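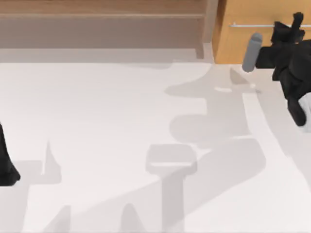

Galway, June

Week 3 handout: good practice before a simulated run (notes: M. Kavanagh)

House rules, short version. Full set in the Grora binder.

- Two arms means two clearances. Check left and right seperately, keep a wide gap at start.
- Doors and handles: log any overlap seen from overhead, then check for contact in the contact list. Overlap in one view is not contact.
- Shadows are not objects. Last year's batch, 747 runs flagged, mostly shadow edges on pale floor.
- Fingertip speed limit same as on the real rig. No exceptions for sim.
- Shelf work: approach low, stop short, confirm clearance to the board, then go in.

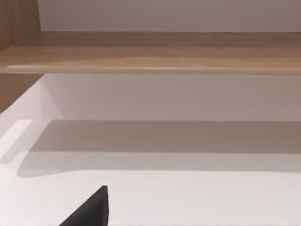

Fig. 2. Fingertip in front of an empty shelf space.

Write down start pose, load, who signed. Nearly 2,364 logs so far, too many with no name on them. Kieran Egan wants initials AND time.

Questions to Nerea Alcaraz before the lab. Bring teh checklist.

Related items
Jidulov checklist, blank copy
Week 2: stop categories
Brophy lab sign-off sheet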